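Projects > Clillwood bench > Progress reports

Filed under: Equipment planning

June 17, 2018
To: Ginette Poirier
From: Farhad Zarei

Spending so far is 52 percent of the equipment line. The two arms are paid for, and the sorting work is going ahead with cheap household items – a dish rack, rolls of tape, a cardboard box. Hedvika Kolář logs 30 runs per shift.
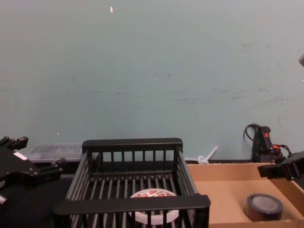

Next purchases

Spare gripper jaws come first. Breltgate quoted some 55 days for delivery, so I would like to order this month. Evholm is faster but charges more for shipping. A second bench can wait until January. Please confirm the jaw order with Chantal Lavoie.

Related items
Clillwood bench: January budget request
Breltgate quote, spare parts
Power and cabling costs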